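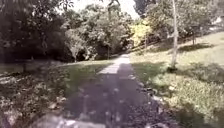
Camera and controller choice for path following under tree cover

Posted by Viorica Dobre
Tags: outdoor navigation, exposure, controllers

I'm comparing two front cameras on a small wheeled robot that drives paved park paths. The first is a Kometti rolling shutter unit that came with the base. The second is an Ornov global shutter unit with a narrower lens. Both feed the same path segmentation, and steering goes through a Vasiliu controller at 12 Hz.

In open sun there is little to choose between them. Under trees, both give trouble at the shade boundary. Auto exposure meters for the dark paving, the sunlit stretch ahead goes nearly white, and the segmentation starts to treat pale path and pale grass as one class. The planned centreline then swings to one side, the controller follows it, and I have to take over.

The section I care about most has open drains beside the paving, so a late correction is not acceptable.
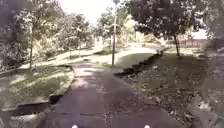

Front camera view, drainage channels either side of the path, sunlit section beyond.

What I have tried so far:

Exposure locked for shade. Near field is good, far field is useless.
Exposure locked for sun. Far field is good, and the near edge of the drain merges with its own shadow.
Lowering the speed to 80 per cent of the default. Fewer takeovers, same fault.

Is this a camera problem or a controller problem? I can keep only one of the two cameras and would like to send the other back by Sunday.

Veronica Manole
Accepted

Some of each, but start with metering. Your sky and the far path are both in the metering area by default. Set a region of interest over the lower half of the image, leave out the bottom strip if any of the robot's body shows there, and cap the gain. That should steady the near field on both cameras. You will lose detail in the distance, and at path speeds you don't need much of it.

Next, look at how far ahead the Vasiliu is steering. If the lookahead point falls in the bright patch, you are steering on the worst pixels you have. I run 2 m under canopy and 6 m in the open, and switch on mean brightness in the region of interest with some hysteresis. Without the hysteresis it will chatter in dappled light.

For the drains I wouldn't rely on segmentation at all. A dark trough and a dark shadow look much the same in colour. Use depth, or a downward range sensor on each front corner wired to the stop input. That holds for either camera.

As for which to keep, the Ornov, if your images are soft because of motion. If they are soft because of focus or compression, the shutter won't help and you may as well keep the wider lens. Park the robot, grab a still, and compare it with one taken while driving.

pathbot_ted

Get a Zaster. Had one on my mower for two summers and never touched the exposure settings.

Viorica Dobre

Thanks Veronica. Parked stills from the Kometti are just as soft as the moving ones, so it's focus or compression in my case. The region of interest made the biggest difference. The centreline still drifts a little at the shade boundary, but it recovers before the controller reacts. I've set the lookahead to 2 m for the whole route for now and will add the switching later. Range sensors are on order.

Ted, does the Zaster let you read out raw frames? The data sheet I found doesn't say.

pathbot_ted

No idea, sorry. It just plugs into the mower.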